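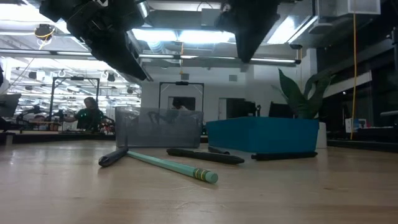

Visit report: Drakero open day, Pronska
23 Mar 2020

I went to Pronska to find out what Drakero means by "good practice," a phrase used 3 times on the invitation. I have sat through enough open days to bring my own list of questions and skip the coffee.

The talk came first. Drakero works to a house rulebook called Sustside, drawn up last December, and the speaker was proud of it. I asked who outside the company had checked it. The reply was that an outside review is "planned." I wrote that down with no date next to it.

The task on the benches is dull on purpose: pens, a couple of containers, two arms per table. I have no quarrel with that. A dull task is a fair test of whether the rules get followed when people are bored.

Sustside asks for these things at each bench:

1. A written start state. Every run begins from a layout on a card, and the operator signs that the table matches it. I asked to see a signed card and was shown a blank one.

2. Mixed colors on the table. Both the dark pens and the light blue ones have to be in play, so that a run can't be passed on one easy color.
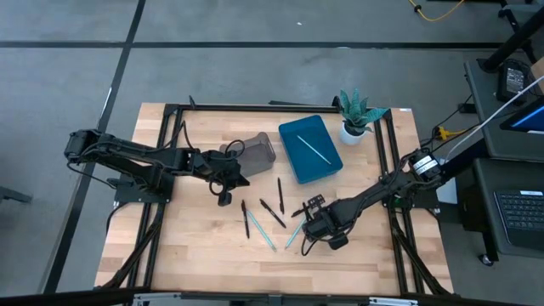

3. A log of every stop, with the cause. The target is 1,000 runs per bench, and the best bench has reached 970. How many of those included a stop was "being compiled."

4. A speed cap of 75 percent whenever visitors are in the room. Good rule. I would like to know what the cap is when only staff are around, as they have hands too.

The Mansour bench, named after the room it used to be in, was the one I stayed at longest. The sorting rule there is the plainest in the book: teal pens go to the blue tray, and a pen held over the rim doesn't count until it is released inside.
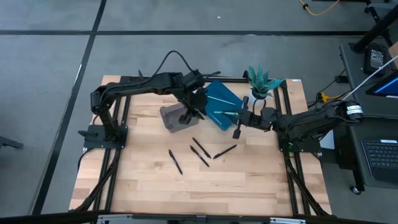

Who decides whether a run passed?
The operator decides, and a second person rechecks a sample of the logs at the end of the week. The size of the sample isn't fixed in Sustside, and I think it should be.

I left with a printed copy of the rulebook. It is short and readable, and most of it I would sign. The section on audits is half a page. I have asked for the stop log and will add it to this report if it comes.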